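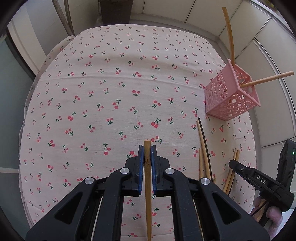

July, started 8:15 a.m.

Rimlow Song Contest tapes, second box. Continuing from the last entry. First box is transferred and copied to both drives. Nothing left to do on it except the names of two backing singers, which can wait.

The second box has the regional heats and what the label calls "final, complete." It isn't complete. The final is on two reels and the second one stops during the voting. More on that below.

Machine: the Stetby deck, the one with the replaced pinch roller. Cleaned heads and guides before starting and again after every reel. The brown residue is worse than on the first box. Checked speed with the test tape and it was fine. Left channel was reading low compared with the right, so I adjusted it and wrote the old setting on the tape stuck to the side panel in case somebody wants it back.

Reel 1, Barkum heat. Mono, recorded in the hall from the mixing desk by the sound of it. Applause is far off and thin, voices are close. Six songs and one interval act (accordion, two pieces, not announced). Level is steady throughout. There is a hum under the whole reel that is on the tape itself. I unplugged everything else on the bench to make sure. I have left it in the master transfer and will take it out only on the listening copy.

The announcer gives each song as title, then composer, then lyricist, then singer, then conductor. Helpful, but he says the composer of song three differently from how the program booklet spells it. I went with the booklet for the catalog and put his version in the notes field.

Song five starts twice. The orchestra comes in, the singer doesn't, it stops, there is some laughing in the hall, and the announcer introduces it again from the top. Keep both starts in the master. For the listening copy, Dorota should decide. I would leave it in.

Reel 2, second heat. Hall not named anywhere. Box says Barkum again but the room sounds completely different, much more echo, and the announcer is a woman. Entered as "location unknown." The orchestra is smaller too, no strings that I can hear except a bass.

Two splices let go during playback, both in the leader between songs, so nothing lost. Redid them with the new splicing tape from Chuang. It is a little stiffer than the old stuff but cuts clean and doesn't creep. Order more before the third box. We are down to one roll and a stub.

Song two on this reel is the one that later won the final. It is a good deal slower here, and in a lower key. The second verse is different as well. I don't think anyone knew there was an earlier version, it isn't in the booklet or in the clippings. Marked it in the catalog as a separate item and linked the two.

11:30. Stopped to let the deck cool. It runs hot near the power supply if left on all morning and then the take-up side gets weak. Fan is still on the list.

Reel 3, final, first part. Stereo this time, and the best sounding reel so far. Opening music, welcome speech by the mayor of Rimlow (long), then the rules of the contest, then the songs.

Writing the rules down as read out, because we have only had them secondhand until now:

Every song has to be new and not performed in public before the heats.
Time limit of 4 minutes, measured from the first note.
One singer or a duo at the microphone. Backing singers allowed but must stand behind the orchestra rail.
The jury sits in a separate room and hears the songs over a loudspeaker.
Each juror has ten points to share out and may not give all of them to one song.
If there is a tie, both songs are played again and the jury raises hands.

The loudspeaker part is new to me. The newspaper piece we have says the jury was in the front row. The announcer is clear about it and even says which room, so I would trust the tape over the newspaper.

The speech also gives the number of seats sold as 2,100, which sounds too high for that hall unless they counted the afternoon rehearsal too. I have only noted that he says it.

The songs run in the order of the booklet except that the fourth and seventh are swapped. No reason is given on the tape. The singer of the seventh is the one who also sang in the interval at Barkum a year earlier, according to Dorota's card file, so she may know something.

Timing: I timed all of the songs off the transfer, first note to last. Two of them are over the limit. One is over by a few seconds. The other is well over, long enough that someone must have noticed. Neither seems to have been penalized, although with the voting cut short I can't be sure.

Reel 4, final, second part. Starts in the middle of the interval act. There is a gap between the two reels of unknown length. Going by the booklet we lose the end of the last song's applause and the start of the interval, so nothing much.

Then the voting. The jury chairman comes to the microphone and reads out the points juror by juror. The announcer repeats each one and you can hear somebody putting the numbers up on a wooden board, or something that knocks like one. He gets one total wrong and is corrected from the hall. The tape runs out after the sixth juror. At that point the song from the unnamed hall is ahead by two points and there are four jurors still to go.

So we know the winner from the paper but still not the final scores. The paper gives only first, second and third. I made a table of what we have from the tape and put it in the folder with the booklet scan.

There is tape left on the hub after the voting stops, so I let it run to the end. Blank for a while, then part of a weather forecast and a few minutes of dance music, the tail of an earlier recording that was never fully erased. Transferred it with the rest. The forecast doesn't name a date.

2:45 p.m. Tried the baking question again. Reel 2 squealed in the last third and I had to stop, clean and go back. It played through on the second pass. I don't want to bake it if we don't have to. The transfer is good enough to keep and there is only one bad stretch, in the applause after song four. If the third box is the same brand of tape with the same squeal, we should talk about it before I play any of it.

Files are named by box, reel and side as before. I used the underscore style from the first box. The sheet pinned over the bench still shows the old hyphen style and someone should take it down.

Listening copies: made for reels 1 and 3. Hum filter on reel 1 is narrow and doesn't touch the bass as far as I can hear on the good speakers. On headphones there is a slight hollow sound in the quiet parts. Tried it half as deep and that was better, so the half depth version is the one in the folder. The other is deleted.

Storage: new boxes came, 40 of them, in the right size this time. All four reels rewound slowly tail out and put in new boxes with the old ones kept flat underneath. The old boxes have pencil notes on the inside of the lids, including what looks like an orchestra seating plan on reel 3. Needs scanning.

Dorota Kaczorowski stopped in at the end of the afternoon and listened to the slow version of the winning song all the way through. She thinks the conductor on reel 2 is the same one who did the arrangement for the final, going by the way the clarinet comes in. She will check it against the sheet music in her cabinet. She also says the woman announcer worked for the Barkum station for a while and that there may be a daughter still in town. She will write to her.

Her view on the false start in song five: leave it in. Done.

The shelf list has this item as no. 365, which is already in use for a set of posters. Changed ours in pencil until the list is fixed.

Left for next time:

Third box, look at the tape stock first.
Reel 2 listening copy.
Scan the lids.
Splicing tape.
Fan for the Stetby.
Ask whether the station kept its own copy of the voting. If they recorded off the line they would have changed reels at a different point, and the last four jurors could be on it.

Deck off and covered 5:20.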